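**Reusing beat-up boxes: how many rounds of tape is too many?**
*Isau Sellers & Swappers board > Packing and Postage*

### fernhollow_kyriaki, 16/05/2018

Hello all! Kyriaki Mavromatis again, the one with the secondhand linens and kids' clothes (some of you bought from me in the January sale and were very kind about the wait). I finally set aside an afternoon to go through my saved cartons, and I wanted to ask how far the rest of you push them before they go in the recycling.

My method, such as it is, goes like this. I close the flaps, run one long strip down the center seam, and then hold the top down flat with my left hand while I bring the roll across with my right. The big box has plainly had a hard life -- the corners are crumpled and one of the lower ones is torn -- but I hate to throw out a carton that size when they cost what they do at Spanos now.

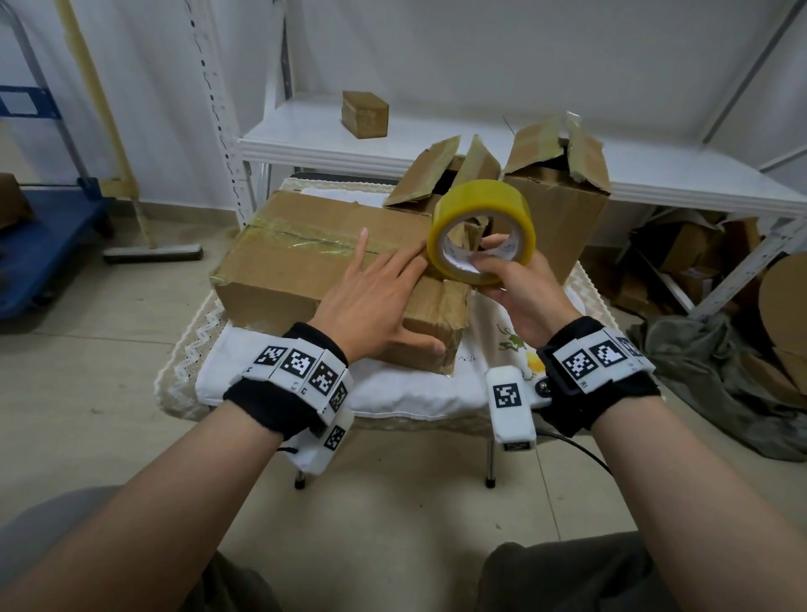

*Big box, center seam done, more tape on its way.*

So, would you send that one out? I was going to put 30 baby blankets in it, and they weigh next to nothing.

### RostiH

Rostislav Hájek here, and I'm going to be the grump, Kyriaki, with affection. I wouldn't mail that box. A torn lower corner gets worse every time somebody sets the thing down on it, and tape over the top seam doesn't help the bottom one bit. Use it for the attic or for carrying things to the swap.

I've shipped 33 parcels through Gerex since January and the only one that came apart was a box I'd already used twice. It was all socks. They sent me back a bag of socks.

### mapleporch

I disagree with Rosti, a little! For blankets I'd go ahead, as long as she folds a flat piece of cardboard into that corner on the inside and tapes over the tear on the outside. Soft things are forgiving. If it were dishes I'd be right there with him.

Kyriaki, what are you doing with the small ones? I can never decide if they're worth keeping.

### fernhollow_kyriaki

Oh Rosti, the socks! All right, the big one is on probation.

The small ones I do keep, mapleporch, and I use them for single pieces of clothing and for keeping things sorted on the shelf. The larger ones that have been opened out go in a stack at the side of the table, tape and all, and I work from the stack as I need them. I know it isn't very tidy, but everything is within reach and I can stay put with my coffee and the radio. 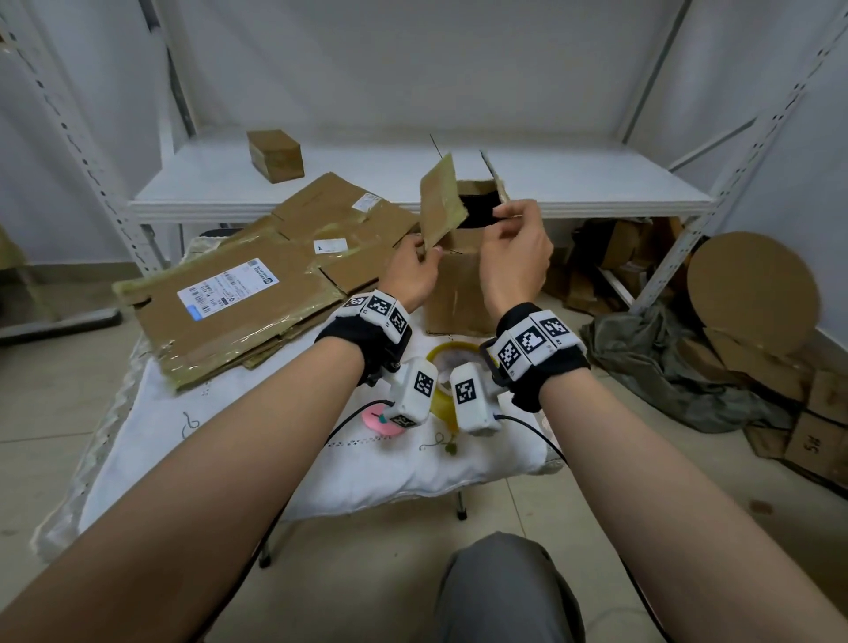
### RostiH

Since we're friends I'll say it: there's an old shipping label on that top sheet, barcodes and everything. Please get those off or cover them before a box goes anywhere. The scanner at the depot will read whatever it sees first, and then your parcel takes a vacation.

### fernhollow_kyriaki

You are right and I know it. I always tell myself I'll do it at the end, and at the end I'm tired and want my supper. Next time the labels come off first, before a single thing gets folded.

One more from the same afternoon, a carton with tape over older tape. My daughter says there's more tape than box at this point, and I can't argue very hard. I did try peeling the old strips off another one and it took the paper with it, so now I leave the old tape where it is and go over the top.

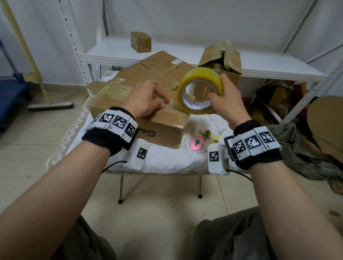
Does fresh tape stick properly on top of old tape?

It sticks well enough if the old strip is still tight and free of dust, but once the old one lifts, the new one lifts along with it.

### mapleporch

I'd agree with that, and I'd add that you want the new strip longer than the old one at both ends, so it has some bare cardboard to grab. A couple of inches is plenty. I also wipe the seam with a dry dishcloth first. My Grustby bookcase sheds dust like a dog sheds hair, and it lands on everything I own.

### quillandtwine

Coming at this from the other side: I gave up on saved boxes altogether. I bought a bundle of new ones and I've never been happier. I used to spend half of every Saturday patching cartons, and the tape alone was costing me more than I liked to admit. Also, may I say the lace tablecloth is lovely? I'd be scared to death of catching it with the tape!

### fernhollow_kyriaki

Thank you, quill! I do get tape on the cloth now and then, and it peels off if I'm gentle. I like having something pretty to look at while I work, and the little green leaves cheer me up.

As for new boxes, I've gone back and forth. For breakables, yes, I'll buy them. For linens I just can't make myself do it while there's a pile sitting right there. What I've learned to do is close each one up and put a flat palm on top before I decide where it goes.
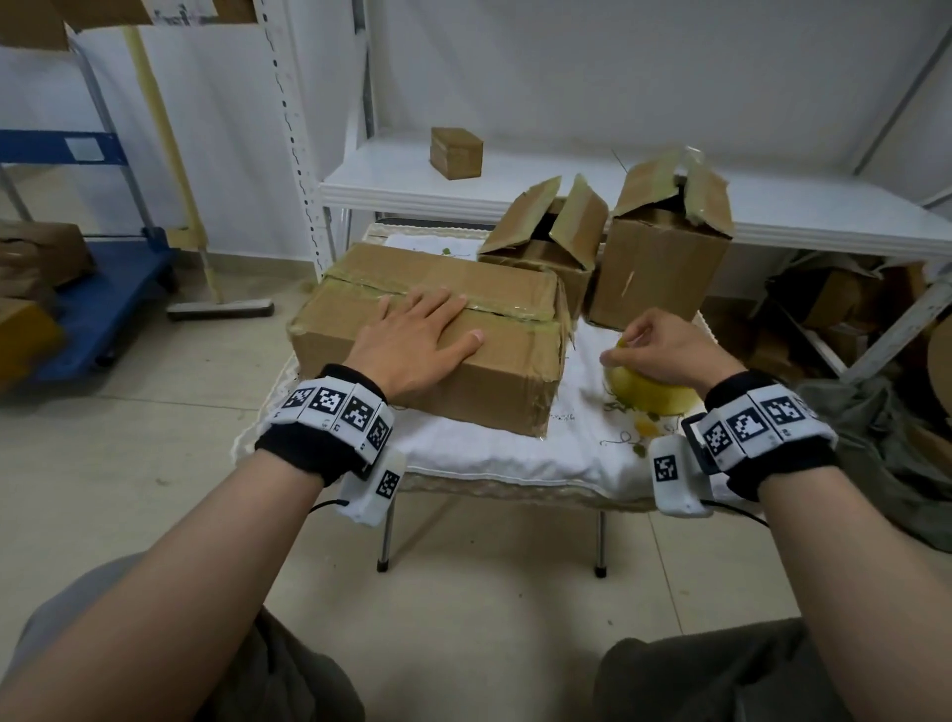

If the lid pushes back at me it can travel, and if it gives in the middle it stays home and holds yarn. I lean on the ends a bit too, and I turn it over and look at the bottom seam, which I never used to do and which Rosti has now frightened me into.

### RostiH

I accept the credit. The palm test is fine for the top. Do the corners as well, squeeze two opposite ones toward each other, and if the box goes diamond-shaped on you then it's yarn for that one too.

### mapleporch

Rosti, you've just condemned my entire closet. Kyriaki, if you do end up retiring the big one, I'd gladly take it for the swap -- I have winter coats to haul and I only need it to survive the ride over in my trunk.

### fernhollow_kyriaki

It's yours! Come by any evening after supper. I'll put a patch on that corner and take it easy with the tape, and the blankets can go in two smaller boxes.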